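The Second Arm Comes First

Most home robot builds start with one arm. The reasoning is sound on paper. A single arm costs half as much, needs one controller, and cannot collide with a partner. The builder gets it picking up blocks, then cups, then whatever is on the bench, and plans to add the second arm when the first one works. I followed that plan with Bamon, the kitchen manipulator I have been putting together at the Skornon shared workshop, and I now think the plan is wrong for anyone whose target is a kitchen counter.

The job I picked for Bamon was servicing an espresso machine. Brewing is already automated well enough by the people who sell the machines. The remaining labor is around the edges: refilling water, emptying the drip tray, scooping grounds, wiping. I assumed the grounds would be the hard part, with loose powder, a small scoop and a canister. They are tedious, but one arm can do them. The canister can be held in a fixture, the scoop can have a printed grip, and the motion repeats.

Water is the part that stopped the build. A tank is smooth, clear, and wider than my gripper opens. Its lid has its own tolerances and its own opinion about which way is up. The weight changes with the fill level, and the contents move after the container has stopped moving. I spent most of May trying to get one arm to lift a tank from above. With an empty tank it succeeded often enough to be encouraging. With water in it, the tank swung under the fingers and the wrist motor hit its current limit.

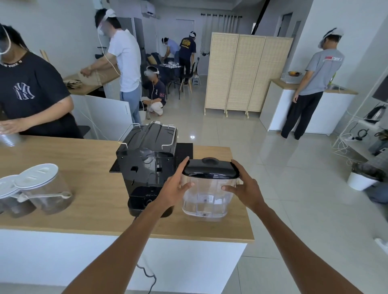 A gripper specification usually lists opening width, grip force and payload. None of those numbers says what the other side of the object is doing. Human handling answers that question without being asked. Look at the two hands on the reservoir: the left index finger is pressed against the front edge of the lid, while the right hand is spread around the clear body. The contacts are different and I would give them different jobs in a controller. The finger on the lid is a position reference and a light clamp. The wide hand is load support. A single parallel gripper has to do both with the same two pads, and the controller has to trade one against the other on every cycle. The cord dangling down the cabinet front is a separate matter, though anyone planning a wheeled base should take note of it.

The standard objection is that a better hand fixes this. A hand with enough fingers could, in principle, clamp the lid and support the body at once. I have seen enough home-built hands to be skeptical. Every finger adds tendons or small motors, and small motors are where hobby budgets go to die. My arm has seven joints, bought as Toprak servo modules, and they have been reliable. The gripper at the end of it has one moving axis and has needed more repairs than the rest put together. Adding a second arm of the same design duplicates parts I understand. Adding fingers introduces parts I do not.

The second objection is software. Two arms double the joint count and more than double the planning difficulty, as the arms now share a workspace and can hit each other. I accept this. I would point out that the difficulty has been overstated for slow, close work on a fixed counter. Bamon moves at a speed that would annoy anyone waiting for coffee. At that speed, a plain approach works: give each arm its own side of the counter, permit overlap only in a small volume around the object, and stop both arms if either one reports unexpected force. It is crude. It also fits in code that I can read from start to finish on a Friday evening, which is more than I can say for the grasp planner I wrote to avoid buying the second arm.

There is also the question of where the example motions come from. A one-armed robot cannot make direct use of most recordings of people working in kitchens, because people seldom work that way. They steady a thing with one hand and act on it with the other, or hold it from both sides. To get one-armed examples you must ask the person to put a hand in a pocket and do the job badly. Then you train the robot on the bad version. I did this for several weeks. The resulting motions were careful, awkward and useless with a full tank.

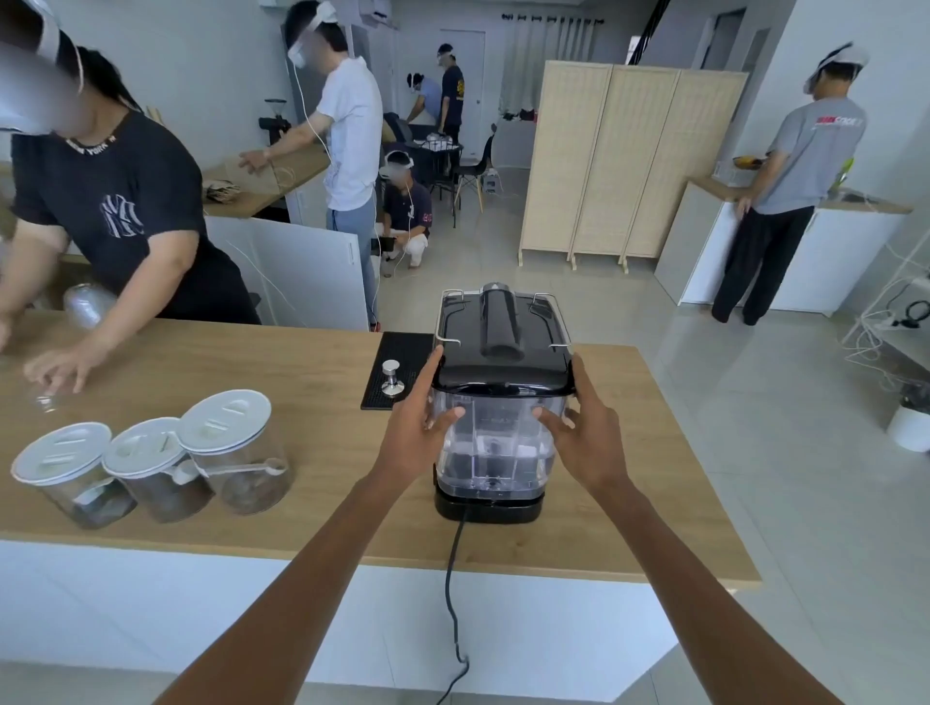 A hand on each side of the water tank. The tamper stands on its ribbed mat to the left.

Holding from both sides has a mechanical advantage that I undervalued. The load path is symmetric, so neither wrist has to resist much torque when the water shifts. Each arm can be weaker than a single arm doing the same lift. In my case that means the shoulder servos can drop down a size, and some of the cost of the second arm comes back. The saving does not cover all of it. Someone who builds to a strict budget will still pay more, and I will not pretend otherwise.

I would make an exception for builders whose task is truly one-handed. Sorting parts into bins is one-handed. So is feeding a printer or tending a small press. The member at Skornon who shares my bench runs a single arm that loads blanks for the laser cutter, and a second one would only be in the way. The same goes for the Nedirwood kit, a decent introduction to kinematics that makes no claim to work in a kitchen.

For kitchen work, though, I would order both arms at the start, even if it means cheaper joints, slower motion and a plain gripper on each. Mount them farther apart than looks natural. Leave the wrist cabling long. Write the shared-volume check before writing any grasp code, and test it with a tank of water, filled, with a towel under it. My own second arm is on the bench with its elbow still unwired, and the grasp planner has been moved to a folder I do not expect to open again.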